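Petrenko fecha acordo com quatro redes de clínicas para compra conjunta de vacinas

Tempo de leitura: 2 minutos

Imprimir | Enviar por e-mail

HUNDVILLE, 19 de abril de 2025 – Olá a todos! Escrevo com uma notícia que eu estava doido para dar: a Petrenko assinou ontem um contrato de compra conjunta de vacinas contra a gripe com quatro redes de clínicas, e a primeira entrega já tem destino, a unidade de Wendemard.

São 2689 doses no primeiro lote, repartidas por 13 clínicas (a lista completa segue para as redações ainda hoje). Até agora cada rede negociava sozinha, pagava o que lhe pediam e esperava na fila. Juntas, compram com um só contrato, válido por 12 meses, e com preço fixo até o fim. Eu passei boa parte do inverno em reuniões sobre isso, então perdoem o entusiasmo!

Os utentes não precisam fazer nada de diferente: marcam a consulta como sempre, pelo telefone ou no balcão. Quem tem mais de 65 anos entra primeiro na agenda.
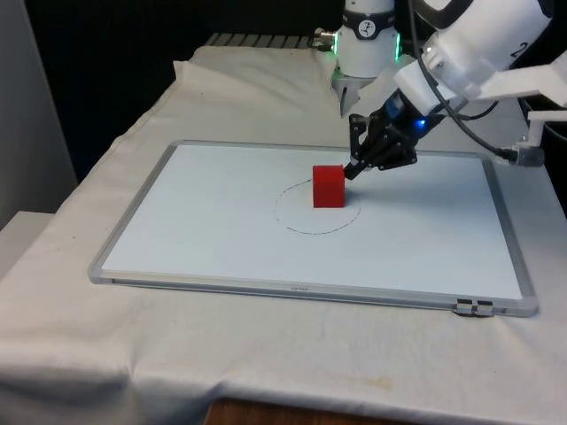

Braço robótico branco com anel de luz verde, sobre uma mesa coberta com um pano.

A segunda fase inclui Tukstead, onde as negociações continuam. Conto voltar com novidades quando houver assinatura.

Gangadharan Shenoy
Diretor de compras, Petrenko

Notícias relacionadas
- Clínica de Wendemard alarga horário aos sábados
- Tukstead recebe 17 novos enfermeiros
- Como marcar a sua vacina em Hundville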